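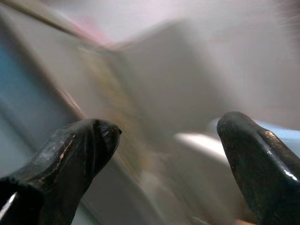
Deposit deduction for wear to a furnished flat - how is the amount normally worked out?

Posted in: Renting and Letting

I should be grateful for guidance on a deduction proposed at the end of a furnished tenancy. The tenancy ran for 40 months and was managed by a letting agency, Dunbar Lettings. The agency has written to propose a deduction of 300 pounds for the replacement of a wardrobe, which the check-out report records as having "marks to doors and one loose hinge". The check-in inventory describes the same wardrobe as "used, fair". No invoice or estimate has been supplied. The agency asks for a reply by the end of January.

I accept that one of the marks was made during my tenancy. I do not accept that the full cost of a new wardrobe is due. I wish to know what evidence I am entitled to ask for, and whether agreeing to part of the sum would prejudice my position on the rest.

Zallora

Posted by Hondia
Member, 3225 posts

The general principle is that a landlord may recover the loss suffered, allowing for fair wear and tear, but should not be left better off than before the tenancy began. A wardrobe that was already used when you moved in cannot ordinarily be charged for as though it were new.

You should write to the agency and request the following:

The signed check-in inventory, with any photographs taken at the time
The check-out report in full, including the page on which the wardrobe appears
A receipt or other record showing the age and original price of the item
An invoice or written estimate for the proposed work

The usual method is to take the original price, divide it by the number of years the item could be expected to last, and multiply the result by the years remaining. Where an item can be repaired, the cost of repair is normally the starting point. A loose hinge is a repair.
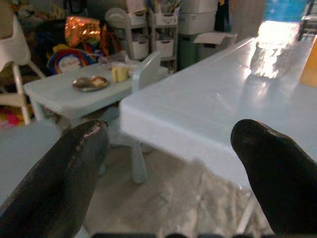 Photo: Olisska

As to your second point, you may agree part of the sum and dispute the remainder. State the figure you accept, state that the balance is disputed, and ask for the undisputed part of the deposit to be returned without delay. If the deposit is held in a protection scheme, the scheme's own dispute service can be used for the rest. Check the time limit for raising a dispute, which the scheme publishes in its guidance to tenants.

Keep all correspondence in writing. If matters are discussed by telephone, send a short email afterwards setting out what was said.

Posted by wren_215
New member, 2 posts

Had the same thing with a sofa. I asked for the receipt and they dropped it. Would not pay anything until you see paperwork.

Posted by Zallora
Original poster

Thank you both. I have written to the agency requesting the four documents listed and have offered 40 pounds in respect of the mark I accept. The receipt for the wardrobe has not been provided so far. The agency has confirmed that 215 pounds of the deposit is not in dispute and will be released - the remainder will be referred to the scheme if we cannot agree.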